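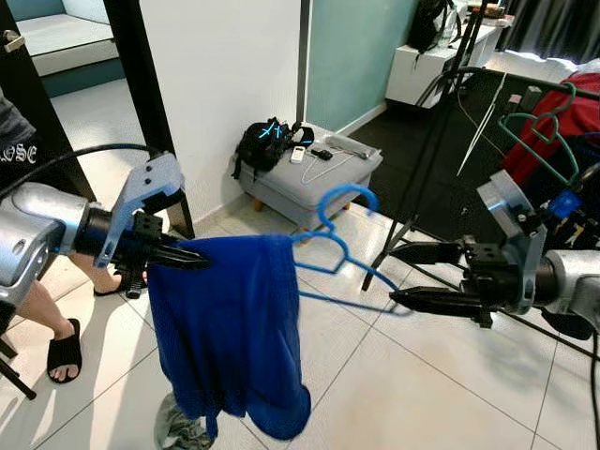 Blue plastic hanger and blue cloth, tiled room.

Novham releases garment hanging guide for small households

KAMOSDEN -- Novham, a publisher of household procedure sheets, has released a guide to putting washed clothes on hangers in homes without a dedicated laundry room. The guide is issued under the Cukex series and replaces the August draft. It covers T-shirts, knit shirts and shorts. Coats, suits and pleated items are outside its scope.

The procedure assumes a table, a basket and a supply of one-piece plastic hangers. Sorting is done on the table. Garments are taken from the basket one at a time, turned right side out and laid with the collar away from the user. Hangers are kept apart from the clothing until the first garment is flat, as hooks catch easily in knit fabric and in one another. 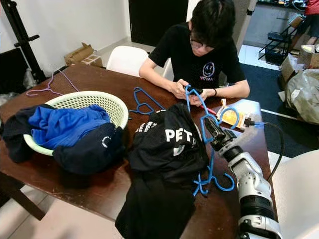
Hangers that have locked together are separated at the hook first, then at the bar. Pulling on the bar alone puts the load on the shoulder joint, the usual point of failure in thin plastic hangers. The guide recommends checking each hanger for white stress marks at this joint and discarding any that show them.

For T-shirts with a printed chest, the hanger is inserted from the hem and brought up to the neck opening. Insertion through the collar is quicker but stretches the rib, and the guide permits it only for wide necks. The shoulder seams are then aligned with the ends of the hanger -- a seam that sits behind the bar will leave a ridge in the sleeve.

Knit shirts are handled at both shoulders. The user holds one shoulder seam, places the hanger against the other, and lets the body of the shirt fall before the second side is fitted. Floors should be swept beforehand, as the hem of a long shirt can drop to floor level at this stage. 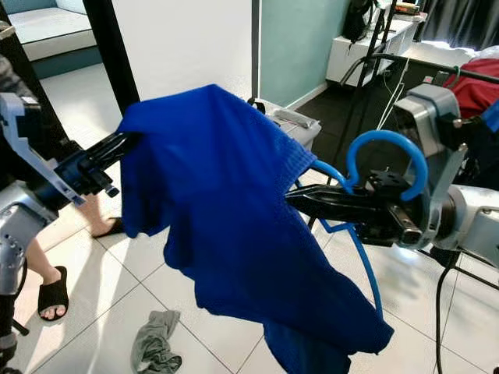 Page last changed: Friday, 2:23 p.m.

The revised text corrects the spacing table. Garments on a rail are to be set 2 inches apart for drying and may be closed up once dry. A rail of 40 inches is treated as the standard length. The earlier draft gave no figure for short rails, and the Peng supplement, issued separately, now covers rails mounted at 90 degrees to a wall.

Dark cotton garments are given their own section. Lint shows more readily on black fabric, and the guide advises shaking out each item before the hanger goes in. A bunched garment is opened from the hem, with one hand inside to locate the neck, and the hanger is passed along the forearm.

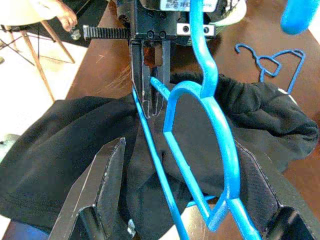
One reader of the draft wrote that the hem method was slower for the first few shirts but that the collars had kept their shape, and asked for larger type in the section on dark cotton. The type size in that section has been increased.

The Cukex hanging guide is available from Novham in Kamosden as a printed sheet and as a download. The Peng supplement must be requested separately. Copies of the August draft should be discarded.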